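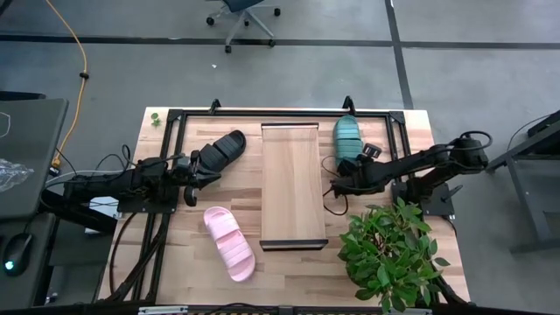 浅色木台面上的拖鞋和绿植

换季鞋子整理,赶在截稿前写的,想到哪写到哪,大家凑合看。

五月了,上期说好讲收纳,结果收到一堆来信问的都是拖鞋。行吧,那就从拖鞋讲起。

先说清理。冬天的棉拖,能洗的洗,不能洗的拍灰,晒一个下午再收。没干透千万别装袋,去年我就是偷懒,六月打开一股霉味,两双直接扔。橡胶和泡沫底的凉拖简单些:旧牙刷,洗洁精,温水,刷鞋底纹路,冲干净,放阴凉地方晾。别暴晒!泡沫底晒久了会缩,左右脚大小不一样,穿着特别别扭。小苏打去味可以用,撒一层,过夜,倒掉,擦一遍。白醋也行,就是味道散得慢。

再说留哪些。鞋底磨平的不留,浴室里打滑不是闹着玩的。鞋面开胶的,粘过一次又开的,不留。客用拖鞋别囤太多,平时家里来几个人就备几双,多出来的送人或者捐掉。孩子的脚长得快,去年的先试再决定,别想当然。

玄关。好几位读者家里玄关很窄,鞋柜门一开人就过不去。我的办法是不要门,开放层架,最下面一层离地留点空,拖把伸得进去。层板深度够放一双鞋就行,深了后面那排永远拿不到,最后变成仓库。常穿的放手边,换季的往高处走,盒子外面贴纸条写清楚,字写大点。鞋盒统一尺寸会好看很多,但是不用专门去买,快递盒裁一裁也能用。

预算有限的话,Pulside 那边的清仓架这个月还在,层板 60 元一块,Ondon 店也有,颜色少一点。我买的是原木色,边角有点毛,自己砂纸打了一下。 100 元以上送货,以下自己扛。扛过一次,不推荐。

绿植顺便说两句。玄关光线差,别放娇气的。绿萝、虎皮兰比较皮实,浇水宁少勿多。盆底垫个托盘,不然水渍渗进木头里很难弄。叶子积灰拿湿布擦,一片一片擦,比较解压。黄叶直接剪,不用心疼。

木头台面也有人问。日常湿布拧干再擦,顺着木纹。别拿钢丝球,别拿漂白水。木蜡油一年上 2 次,薄薄一层,多余的用棉布擦掉,晾足再放东西。我上次抹太厚,黏了三四天,猫毛全在上面,重新磨了一遍,累死。有水印先别慌,干布垫着,熨斗低温轻轻烫几下,有的能退,退不掉的只能打磨。

防潮。梅雨季快到了,柜子里放干燥剂或者竹炭包,记的换。我总是忘,现在写在冰箱上。皮鞋里面塞报纸,撑形又吸湿,报纸潮了就换。彩印的别用,会掉色。柜门隔几天敞开通通风,下雨天就算了。

旧鞋交换日定在5月10日,地点 Porthorpe 老会堂,就是 Porkthorpe 车站出来右手边那栋,下午 2 点开始。鞋子请洗干净,成双,用绳子或夹子夹在一起,鞋码写在纸条上。单只的不收,去年收了一袋单只的,配不上,最后都处理掉了。带不走的别留在门口,请自己拿回去。停车位很少,能走路就走路。当天有热茶,杯子自带。

Mbeki 路的读者问能不能上门收,这次不行,人手不够,下次再看吧。

下期讲厨房抽屉,有什么想问的早点来信,别像这次一样都挤在最后一天,我真的回不过来了。窗帘清洗那篇还欠着,我记得的,在写了在写了。

联系编辑部:请直接回复本邮件 | © 居家通讯 版权所有 | 退订 | 返回顶部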